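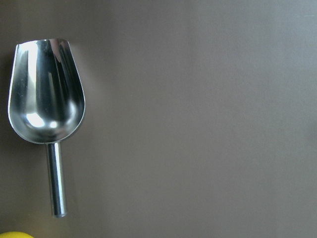
1/ My small note on the fuel excise, for people who buy and sell across the Citgate boundary like me. I read the whole paper from the Plovetero regional assembly, all 69 pages, so please correct me if I understood something wrongly.

2/ At present the excise is charged at the depot. From July they want to charge it where the fuel is sold. It sounds like a small change, but the money then goes to a different district.

3/ Willar has the depot and few petrol stations. Citgate has many stations and no depot. So Willar loses income and Citgate gains it. The paper says this on page 14, in one line only.

4/ There is a rebate for farmers and small carriers, up to 2,000 litres in each quarter. Before, you could claim on one form. Now it is one form for each district where you filled the tank – for me this means three.

5/ I asked at the Frimpong office if the old receipts are still good. They told me yes, when the station's tax number is printed on them. Mine from last winter have already lost their colour, so I will make copies of the rest tonight.

6/ I am not against the change. The tax should help to repair the roads where people really drive. But Willar has only 7 months to find the missing money, and I fear they will look for it in the property rates.

7/ Comments to the assembly are open until the end of the month. You can write by email or by normal letter, and one page is enough.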